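Have you ever sat down to draw and spent so long hunting for a marker that you forgot what you wanted to draw? Me too! So today I want to tell you how a desk gets tidy, and why little boxes and trays are so good at it.

## First, look up

Before I touch the desk, I check the light. Big rooms need lots of lamps, and daylight from a window helps too. If your own head is making a shadow on your work, scoot your chair over a bit.

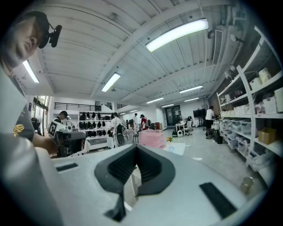
Sibel Sönmez wrote to ask if she could just use a flashlight. Sure you can, Sibel, but then you've only got one hand left for tidying!

## Next, clear a space

I like to start with the middle of the table. Everything that's in my way gets moved to the side, and then I pick things up one by one and ask, "Do I use you every day?" Pencils, yes. A birthday card from last December, hmm, no (but I'm keeping it, so it goes in a box).

See-through boxes are great for this. You can peek at what's inside without dumping it all out! Put one near the edge, maybe with a few flowers for company.

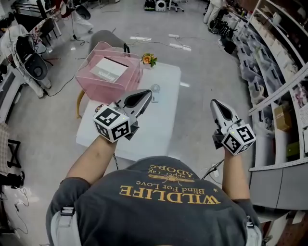 ## Trays on top of trays

Now for my favorite part. Paper is flat, so it loves to spread out and take over. A tray organizer works like a tiny apartment building: every pile of paper gets its own floor. My bottom floor is for drawings, and the top one is for homework I still have to finish (oops). I once found 17 drawings of the same horse down there.

Small stuff like erasers and clips needs a little room of its own, or it rolls away.

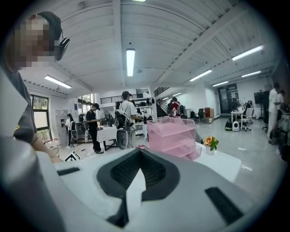
*A pink organizer with stacked trays, and flowers next door.*

Try it with your own desk! Start with 3 things, and stop for a snack whenever you like.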